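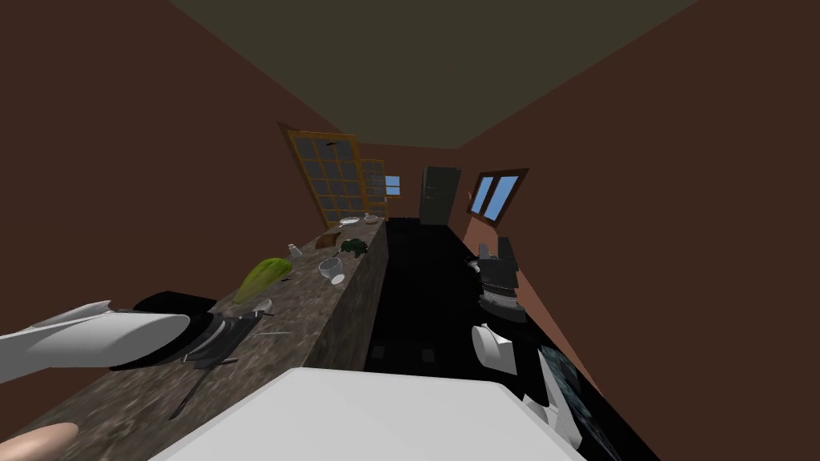
The Teacup

Search stories Go

Iara Riquelme had been trying to teach the kitchen to clean up after itself since October, and by now she knew that granite counter better than the one in her own apartment, where the dishes had been sitting for longer than she cared to say.

"Is it doing the squash again?" Olga Paredes asked, setting down her coffee and pulling a chair up to the screen.

"It likes the squash. It's the teacup I'm after."

The teacup lay on its side, small and white, past the squash and the shaker, and all the arm had to do was go out over the frying pan, stand the thing up and carry it off to wherever teacups go. Olga's grandmother had done that much every evening of her life with a radio going and a baby on her hip -- and she'd had opinions about the soup while she did it.

Iara started the run. It was number 136, and the people at Salier wanted to know by morning whether they could tell their customers that a machine would soon be clearing the supper things.

"What will you say to them?" Olga asked.

"That it depends on the supper." Iara rubbed her eyes. "Bread it can manage. Bread is forgiving, you can squeeze it a little and it's still bread. With broccoli it gets ideas. And a cup has a handle on one side and nothing on the other, and you and I never think about that, do we? We just reach."

Olga thought about it, and found that having thought about it she picked up her own coffee rather badly and got some on her sleeve.

"Well, now you've ruined me," she said, and they both laughed until Iara had to wipe her glasses.

It was past eleven when she wrote to Salier. She told them not yet, and she told them why, in 52 lines, and then she took out the part about grandmothers and a minute later put it back in. Olga had already gone to the sink and was rinsing the two mugs, humming, looking out at the parking lot.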